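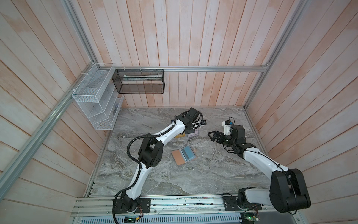 Back corner: white wire rack on the left, black mesh basket next to it.

From: Lenuța Vasiliu
To: tidy-desk list
Date: 08/10/2020
Subject: Re: Re: loyalty cards, where do you all keep them

Quick one before I have to run, sorry for the typos in advance.

Horațiu Toma wrote:
> Has anyone got a sensible way to store membership cards?
> I have 11 of them now and the wallet won't close. Tried a
> rubber band, then a mint tin. The tin was OK untill I needed
> the Gastlow card at the register and had to tip the whole
> lot out. Somebody on here mentioned a clear stand once,
> can't find the message, I went back 360 posts and gave up.
> Also is a wire rack any use for this or do the cards
> just fall through?
> Horațiu

Yes to the stand. Acrylic, clear, slots in steps so you see the top of each card over the one in front. Mine came from Lumilico, took ages to ship, no complaints otherwise. Wipe it with a soft cloth only – paper towel scratches it. Found that out in September.

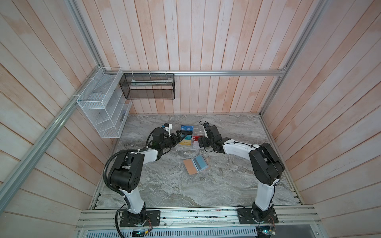 Also don't fill every slot. Leave one free so you can shuffle things without taking half of them out. And put the ones you use weekly in front, not the pretty ones. I had Huamán right at the front for months because I like the color. Went there twice.

Two columns is plenty wide for me. Anything bigger and it eats the table.
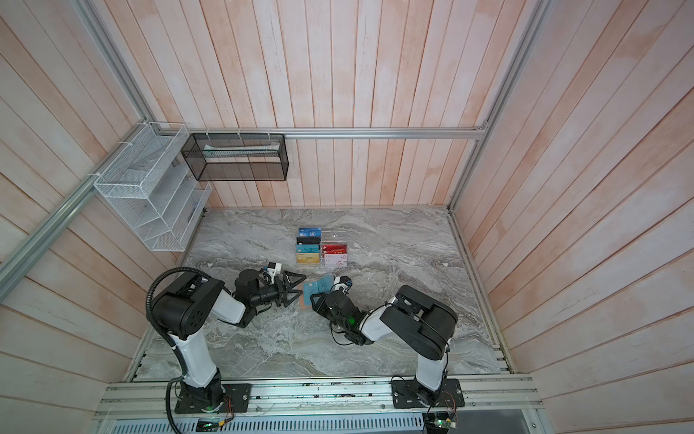 Six cards in two columns, one slot still empty. Blue, black, teal and gold-yellow on the left, red and white on the right.

On wire racks. Fine for envelopes, leaflets, pens if you're careful. Not cards. Depends on the mesh I guess but my Orkumia card went straight down the back of one and I paid full price for a month before I found it. The flat mesh baskets are better, finer grid, but then everything lies on its side and you're digging again. I'd keep the basket for long flat stuff.

For carrying, get a small wallet with a snap on the strap. Two or three cards, that's it, the rest stay home in the stand. Leather is nice but it's tight at first, so don't force in a fourth.

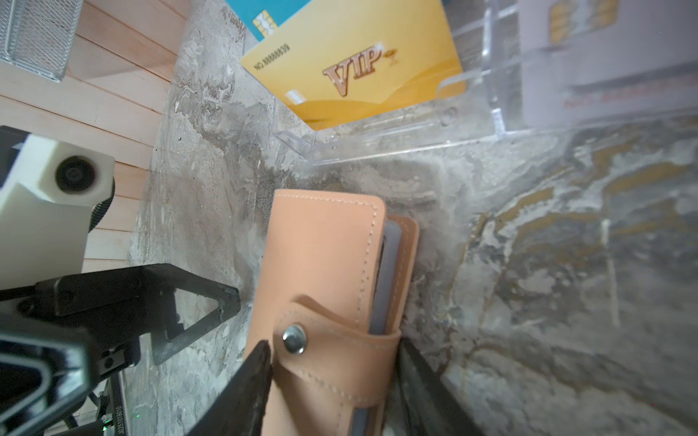 Swap them over the night before you shop, takes a minute. I do it when I empty my bag anyway. Points still count if you forget one, most places can look you up by phone number – I had 1,426 on Gastlow that I'd totally forgotten. Ask at the desk, not the register, the line behind you will thank you.

Horațiu, if you want the slot width I can measure mine tonight. Thick cards are a squeeze, the thin paper ones flop over a bit. And throw out the expired ones first!! Bet you get down to seven.

Gotta go, bus.

Lenuța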